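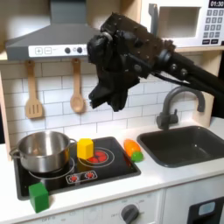 August 16, 2023

We finally got rid of the cardboard box kitchen. It had been in the corner of the living room since December, and the tape on the oven door had given up for good. The replacement came secondhand from Crescencio Solís, two streets over, whose kids have moved on to bikes. He had the assembly booklet and most of the screws in a sandwich bag. He called it the Welari kitchen, so that's what we call it too.

It was in pieces when I picked it up, and putting it together took me 2 evenings. The first one was mostly sorting screws. The booklet has drawings and no words, and I put one side panel on backward and had to take out everything I'd done after step 9. My advice is to lay all the panels flat on the floor first and check which edge has the holes.

The wall behind the counter went in next. It has a white subway tile pattern with gray grout lines, and I like it better than the one in our real kitchen, where the landlord painted over the old tile and it chips whenever a pan touches it. The panel slides down from the top and you have to hold the sides apart while you do it. I ended up using my knee.

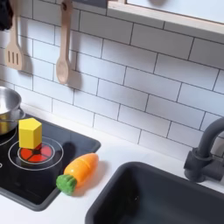 After that I cleaned everything. Warm water with a little dish soap got most of the grime off the counter. There was some sticker residue too, and cooking oil on a paper towel took care of that. I let it sit while I had lunch, then wiped it down again with soap so it wouldn't stay greasy. The corners took longest. I used an old toothbrush.

My daughter wanted to know where things go, and she had opinions. Plates go in the cabinet. Pretend food goes in a bin on the floor, except for the bread, which for some reason lives in the sink. I've stopped moving it back at night.

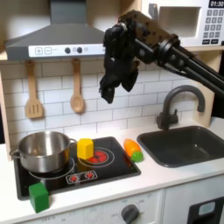 Hanging things up has worked better for us than drawers ever did. With the cardboard kitchen, every spoon ended up under the couch, and I'd find them when I vacuumed. The slotted spatula and the wooden spoon now have hooks under the range hood, and she can see at a glance if one is missing. I don't have to ask her to put them back, at least so far. The microwave says 01:30 all the time, so every meal in our house now takes a minute and a half. She told her grandmother that on the phone.

I still want to put felt pads under the legs so it doesn't scratch the floor when she shoves it. I also need two more screws for the back, the short kind. The hardware store on Galindo had only the long ones. If anyone has built one of these and has spares in a drawer, leave a comment and I'll come pick them up.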